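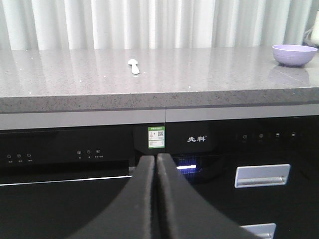
Le plan de travail gris moucheté, c'est bien joli, mais les miettes s'y cachent à merveille ! Chez nous, je passe d'abord une éponge à peine humide avec une goutte de savon doux, toujours du fond vers le bord.

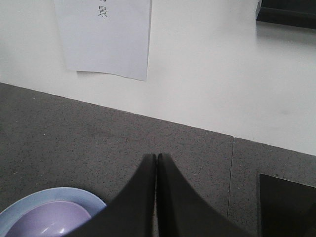
Une feuille au mur, juste au-dessus du plan de travail.

Pour les papiers accrochés au mur, pensez à coller aussi les coins du bas, sinon ils finissent par rebiquer.
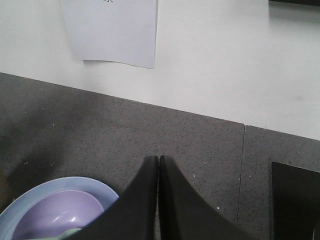
Ensuite vient le chiffon sec (j'aime bien ceux de chez Sikora, lavés 18 fois et toujours vaillants), et j'insiste un peu sur le joint entre les deux dalles, à la vieille brosse à dents.
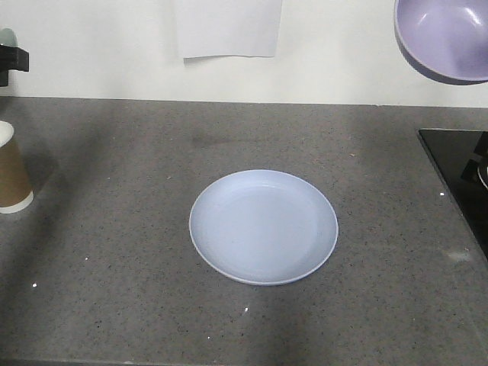

L'assiette lavande sur le plan gris.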